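Cables, clamps and the two-page rule

Hello again from the Fleltside end of the building. I promised last time I'd write up what we've settled on for bin picking cells, and then the whole of May went by, so sorry about that! It's the house rules again, I'm afraid, but a shorter version (the old one had got to 11 pages and I caught myself skipping bits of it, and I wrote it).

The new one is two pages and starts with cables. I know, I know. But when I went back through the Randon log, 4 of our stoppages came down to a cable or a hose that had wandered somewhere it shouldn't, and they ate far more of our time than any of the clever stuff. So: every line on the arm gets checked by driving slowly to the far corners of the bin before the first proper run. You're looking at the slack in the loops, and at whether anything hangs lower than the tool does when the wrist turns over. If you change the tool, do it again. If you change the bin, do it again too, please, even if it's "the same size".

Next, the bin itself. It gets fixed to the table, and a spring clamp on the rim is fine for bench work at reduced speed, but the clamp has to be in the collision model. Handles and all! They stick up a good deal more than you think, and a planner that only knows about four walls and a floor will happily go through one.

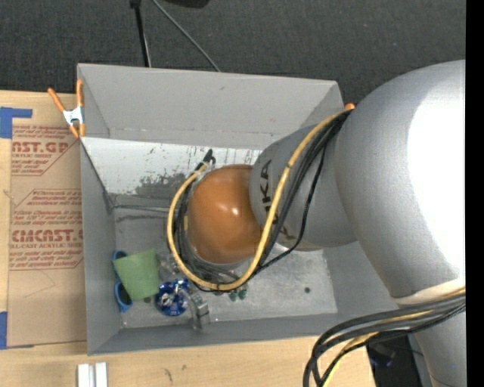 Asuka Ikeda wrote in to say that she'd go further and ban clamps altogether once a cell is running unattended, and that at Flukwood they bolt a locating plate down and drop the bin into it, so the position is the same every time and there's nothing poking up to model. I think she's right for long runs. For a bench where the layout changes twice in a morning I'd still rather have a clamp I can see, so I've put both in, with the plate marked as required for anything over 288 picks.

Then there's the matter of what goes in. Mixed items are good, shiny ones especially, and scissors or anything with a blade go on the contents sheet by name so that whoever reaches in to reset knows what they're reaching for. Stop the arm first, obviously. We've also gone back to a full inspection of the rims, lines and fixings every 2,000 cycles, which Pfeiffer was already doing and I had quietly let slide.

Copies are on the shelf by the door. Scribble on them if you disagree, and I'll collect them up before the next issue.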